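Bracelet Sorting Demonstrations: Project Meeting Minutes

Date: 03/02/2025
Chair: Jahangir Kumarasinghe
Minutes: Siddiqui office
Present: Collection team, training team, one guest from Plido
Apologies: none received

1. Minutes of the last meeting

Accepted with one correction. The spare finger pads came from Zetard, and the earlier minutes had them coming from Plido. Our guest was very nice about it.

2. Collection progress

Jahangir opened with the good news: we now have 481 recorded demonstrations of the jewelry task, and 451 of them passed review. Everyone was delighted. The blanket surface was a bit of a gamble when we picked it (soft cloth, lots of texture, objects that sink in a little), and the team has really got the feel of it now.

Of the ones that did not pass, most had a tracking dropout near the start. A few were stopped early by the operator and should never have been uploaded. The collection team will add a discard step before upload.

The training team asked that slow grasps stay in. A second or third try at a thin bangle is useful to them as long as the operator recovers and carries on. Agreed, and the review notes will be changed to say so.

3. Setup and object set

The blanket, the red tray and both hand-held grippers stay as they are through April. We looked over the current layout together.
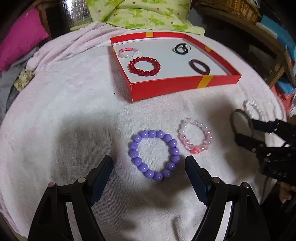
Two grippers over the pink blanket, with the red tray and bracelets set out in both views.
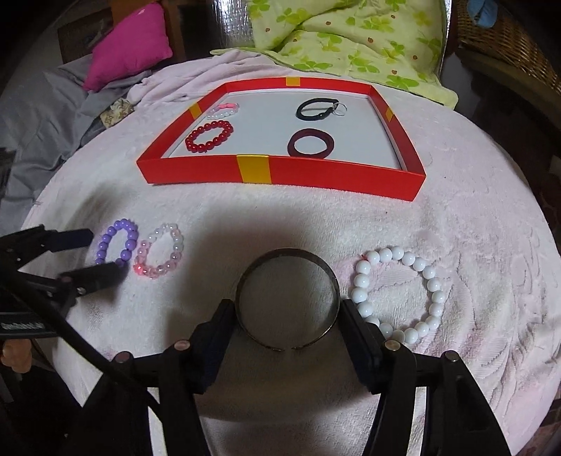 There was a long and very enjoyable discussion about hair ties. They fold, they twist, they stand up or lie flat depending on how they are pinched, and the model has had trouble with all of it. Jahangir would like more of them, in more starting poses, and the training team agreed at once. Beaded bracelets are going much better. Grasping from the side of the loop seems to be the habit most operators have settled into, and the early policy has picked it up nicely.

The guest from Plido asked whether starting positions are chosen by the operator or drawn from a list. At present the operator chooses. Several people felt this leads to favorite spots, especially close to the tray. Inura has a small script that draws positions at random and reads them out loud, and they have offered to share it. We will try it for one session before deciding.

Shadows came up again. The grippers darken the cloth under them, and one team member wondered if we should add a second lamp. The training team would prefer to leave the light alone for now and vary it on purpose later, once the hair tie set is in. No change.

4. Two-handed episodes

Still the most exciting part of the project! Passing a piece from one gripper to the other is hard to do smoothly, and the operators asked for practice time that is not recorded. Approved: 16 minutes at the start of each session.

Left and right recordings must start together. The start beep is too quiet to hear when people are talking, so the volume will go up and talking will go down. Cables should be checked before each take and moved if they are pulling on the operator's wrist.

5. Labels

The written instructions attached to each episode are too alike. "Put the bracelet in the tray" is fine once in a while, but with several bracelets out it doesn't say which one. Labels should name the color and the kind of object, and the place it goes. The labeling sheet will be updated, and older episodes will be relabeled as time allows.

6. Actions

Jahangir: get the position script from Inura and run a trial session.
Collection team: add the discard step, raise the beep volume, record more hair tie episodes.
Training team: rewrite the review notes on slow grasps and send the new labeling sheet.
Siddiqui office: order another set of finger pads from Zetard.

7. Other business

The guest from Plido offered to run our trained policy on their own arms for 2 afternoons. Accepted with great enthusiasm. Dates to be settled by email.

Next meeting in April, same room.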